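Second arm or more fingers? Budget closes Sunday
Forum: Small Automation > Buying and Budgeting

fernhopper
We run one arm at Furcombe, sorting and picking glass sand timers. I have 1000 pounds left in the equipment pot and until Sunday to spend it, after which it goes back upstairs and is never seen again.

Choices as I see them: put it towards a second arm from Trekard (it would cover the deposit and a nice biro), or buy spare fingers, a proper tray and a softer set of pads from Plumudow. The work is glass bulbs, plastic caps, lying on their sides on marble. Marble was in the building already and cost nothing, which is how most of our engineering gets decided.
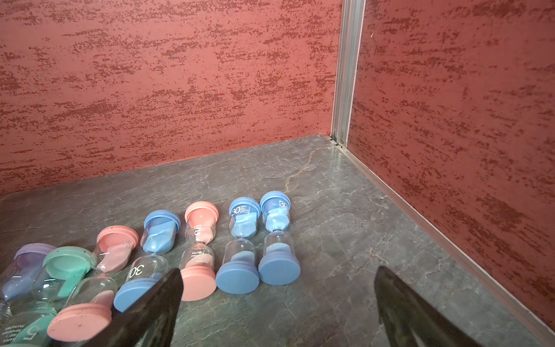
Ahmadpour
Don't put down a deposit on an arm you haven't got the rest of the money for. We did that. Three quarters of a year of polite emails and then the price went up.

grommet_and_sons
Disagree. A deposit is the only thing that makes anyone upstairs find the balance. Spare fingers get you a pat on the head and no budget next year.

fernhopper
I'd enjoy a pat on the head, to be fair. Anyone priced pads lately?

tinlid
Plumudow quoted us 95 a pair, and you'll want 2 pairs because one will be on the floor under something. Before you spend a penny, though, what's the spacing like? If the timers are side by side the fingers have to get down between the caps, and no second arm will help you with that. It'll just be stuck in the same place, twice as expensively.

fernhopper
Depends who set them out. One on its own with open fingers either side is the easy end of the job: 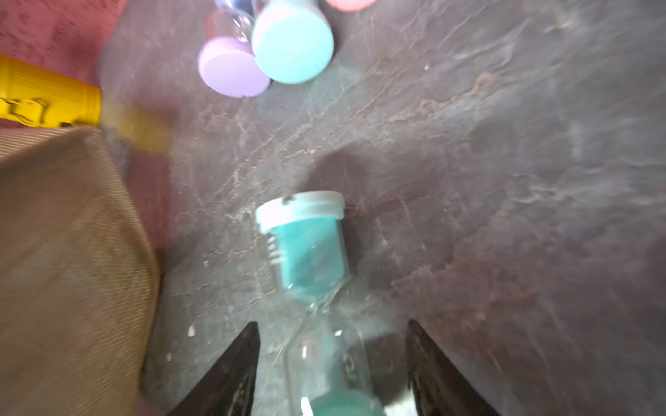 Fingers open either side of a timer, more timers behind.

tinlid
Then buy the tray. Fixed slots, a gap between each. Dullest thing in the catalogue and the best value.

grommet_and_sons
A tray is cheating. The customer's timers won't turn up in slots.

tinlid
Nor will the customer, if you've spent it all on a deposit.

Ahmadpour
Whatever you choose, ask about delivery on the pads. Ours were "in stock" in the sense that somebody's stock had them. And keep something back for breakages. Glass on stone, I'd want a box of spare timers on the same order.

fernhopper
Right. Two pairs of pads, the tray, a box of timers, and whatever's left goes on spare fingers. Trekard can wait until next year's pot. Form goes in tonight.

grommet_and_sons
See you back here in June asking how to get a second arm approved.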